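2023-04-17

Benmoussa listing tool, Monday notes

Right, back on the floor area problem. The Pruria flats are still coming out wrong in the search results and I've finally got a fair idea why. Our import takes whatever the letting agent typed in the size box and trusts it, so a flat entered as 800 (square feet) sits happily next to one entered as 50 (square metres) and the filter thinks the first is a mansion. Lovely.

I went through the Irkum feed by hand this morning. Most of it is fine! The trouble is the older listings, the ones loaded in February before we had the unit drop-down. Five of them have no unit at all, and one says 1525 with the word "monthly" after it, so I think somebody put the rent in the wrong box. Haven't touched that one, want to ask the Sakatura office first.

Tried a rough rule: if the number is over 300 and it's a one-bed, treat it as feet. Works on everything I threw at it apart from a converted chapel, which has one bedroom and is just very big. So the rule needs a way to flag things for a person to look at — I don't want it quietly changing numbers on a live page.

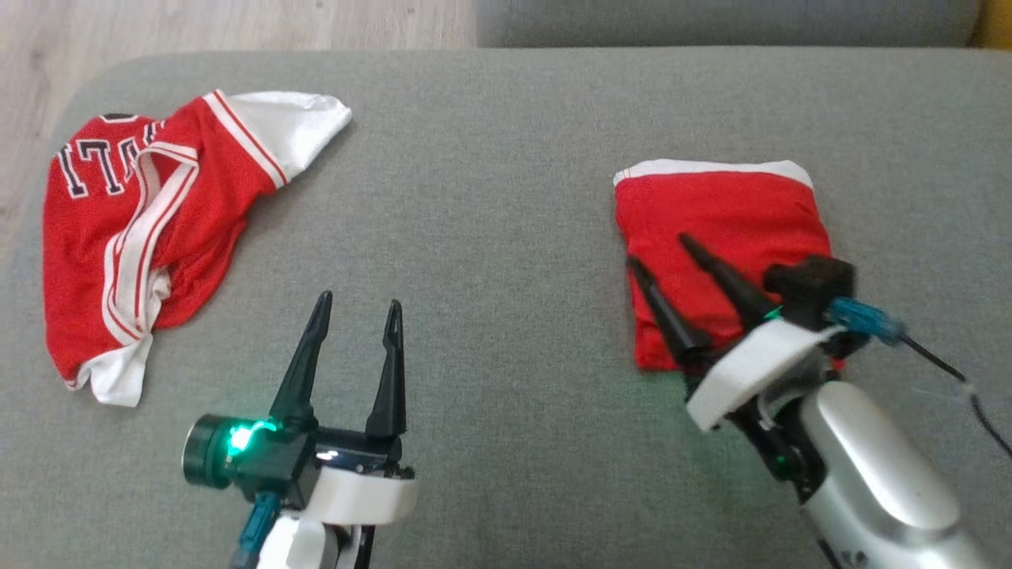 The other thing is balconies. Irkum count them in the total and Sakatura don't, and neither says so anywhere on the listing. I'd like a separate box for outside space, even if it stays blank for most flats. Will mock up the form tomorrow and stick it on the shared drive.

Still to do: check the parking field, same import, probably the same mess.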